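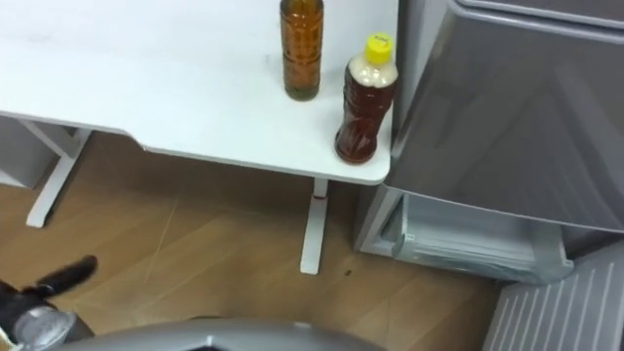 4.2 Wear on the strap

We asked 16 owners of the Sosanton dress watch to keep it on daily through July, and they were kind enough to do so -- even at the beach.

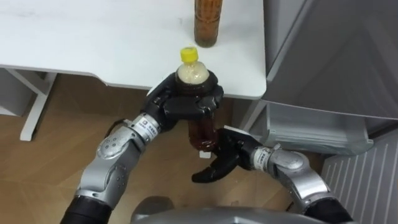
Most straps softened nicely, though 2 cracked near the buckle.
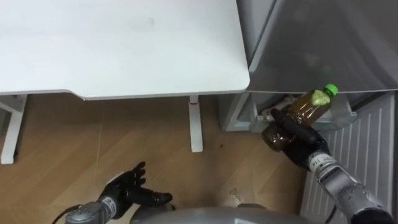 Figure 5. White desk top with a faint grey mark.

Bognár and Lucero saw much the same with the older Ceston straps, and we were glad of the company. 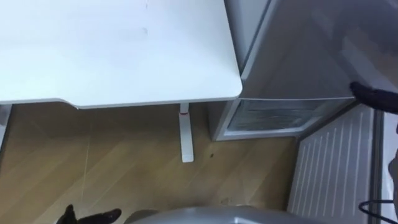

Caldeira, reading our draft, felt that the buckle deserved more of the blame than the leather.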